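Bristetti Opens Registration for Spring Program on Carrying and Unpacking Groceries at Home

PRERNECK, Monday, April 6, 2026 – Bristetti, the household advice service, today opened registration for its spring program "From Bag to Basket". The program is for people who do their own shopping and want to lose less fruit and vegetables between the shop and the table. It is free of charge and will run for 7 weeks in the community rooms of the Prerneck district.

In March, Bristetti asked households in Prerneck how they unpack their shopping. The service received 414 answers. Of these, 31 percent said that they usually leave fresh produce in the carrying bag until the next day or longer. Many wrote that they are tired when they come home, and that the bag simply stays on the floor where they put it down.

"I do this also, I must admit," said Adwoa Aryee, head of home programs at Bristetti. "You put the bag by the wall, you take off your shoes, the phone rings. In the morning you find the soft vegetables under the heavy ones. We do not want to make people feel bad about it. We want to show a way of unpacking that takes two minutes, so that it is done before you sit down."

The program stays with things that most homes already have. Participants work with ordinary thin plastic carrying bags, with plastic baskets that have slots in the walls and the floor, and with wire racks that are fixed on the wall.

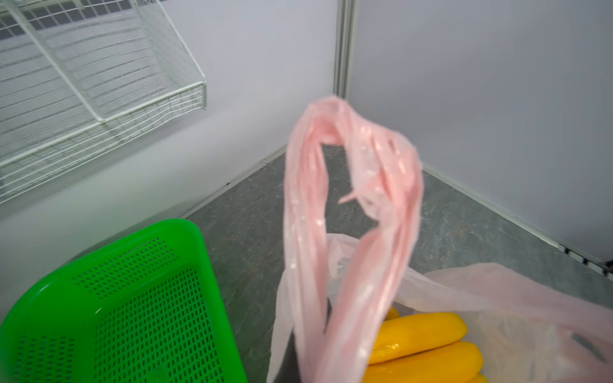 Each meeting takes one part of the work. The first is about the bag: how to set it down so that the handles stay up and the opening can be reached, and how to take out long vegetables without tearing the film. The next meetings are about the basket, what should go in it and what should not, and how often it needs to be washed. Onions and potatoes have an evening of their own, as this was the most frequent wish in the answers. The last meeting is for small homes, where the shopping must often be stored in a corner of the hallway or behind a door.

Bristetti gives special attention to the baskets. A basket with openings lets the air move around the produce, and it can be rinsed in the sink and used again the same day. The service recommends to keep one basket always empty near the place where the bags are put down. When the basket is already waiting, the unpacking begins more easily – this was the experience of the households who tried the method during the winter.

Printed materials for the program were prepared together with the design office Grgić. They include a card for the kitchen wall, with a list of common vegetables and the place where each keeps best. The card can be picked up at the Bristetti office also by people who do not take part in the meetings.

Registration is possible in person at the Bristetti office or by telephone during opening hours. Participants are asked to bring one carrying bag and, if they have it, one basket from home.

About Bristetti
Bristetti gives practical advice on cleaning, storing and shopping for private households in Prerneck and the villages nearby.

Press contact: Adwoa Aryee, Bristetti

Recent releases
Bristetti and Riltel Extend Telephone Advice Line to Saturday Mornings
Results of the March Household Survey Now Available
New Kitchen Wall Card by Grgić Ready for Pickup
How to Wash and Dry Plastic Baskets: Updated Leaflet
Winter Storage Evenings in Prerneck: A Short Report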